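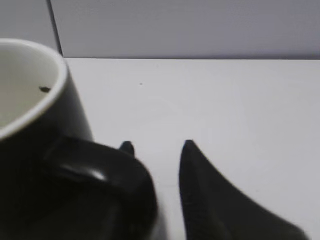
Wrist cam, black mug, fingers by the handle

Subject: Re: [grokside-users] how many demos for a mug task?

On the list, in March, an Avby user wrote:
> We're at 500 demos of the mug pick and the policy still goes
> for the rim half the time. Do we just keep going to 3000 like
> the Listix folks did, or is something wrong with our data?
> Also, does anybody bother varying the mug?

Hi all,

I'd hold off on the 3000! We stopped at 800 on our mug set and I think we could have quit sooner if we'd been pickier at the start. Our first batch was a mess (my fault, mostly). I let everybody grab the mug however they liked, so some went for the handle, some pinched the rim, and the policy learned a bit of both and dithered between them. If yours goes for the rim half the time, I'd look through your demos for the same thing before you record any more.

What we do now is handle grasps only, and we turn the mug a little between takes so the handle isn't always on the same side. The still up top is from the black one with the white inside. Look how much of the wrist view the handle takes up when you're in close, and how little you get of the far finger, just the tip over the top of it. I'd want plenty of examples from right there, so please don't trim your episodes too tight, and slow down for that last bit of the approach.

On varying the mug: yes, do! We have 11 in rotation. Dark handles were the hard ones for us, with dark fingers and all, so those get extra takes.

Has anyone tried the Ngô script for sorting episodes by grasp type? I got it to run but it chokes on our older logs. If you have a patched copy I'd love to see it.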